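Bench notes, Stora room
January 18, 2019

Started with the light survey before moving any tables. The plan is still to put the sorting bench for the Skendar job under the brightest part of the ceiling and keep the drying shelves near the stairs, but I wanted readings first.

Meter at bench height, all lights on. Best spot gave 800 lux. Worst was 154, in the corner behind the paint cupboard. That corner is fine for storage and nothing else. Took each reading twice and kept the lower one. Sheet is in the Tuncer binder, page 13.

The ceiling is white and gives back a fair amount of light. There are fluorescent lights, slim tube lights below the ribbed beam and a round recessed one, and they don't match for color. Gray card looks slightly different depending on where you stand. For grading the Kurnurska samples we should pick one kind of light and stay under it.
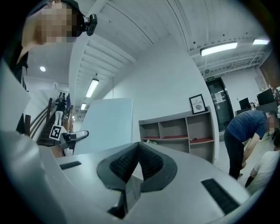

Air and heat

Air conditioner is up on the wall near the stairway. Set it to 17 and left the door shut over lunch. Paper strips hung on a line to check for draft. Strips nearest the unit moved the whole time, the ones at the far end hung still. Powder work goes at the far end, then.

Open question whether warm air goes straight up the stairs. Need a second thermometer on the upper landing, ours has a cracked case and reads high.

To do

Mark bench position on the floor with tape.
Repeat readings after dark, same points.
Ask for matching tubes in the February order.
Move solvent cans out of the 154 corner before the shelves go in.
New thermometer.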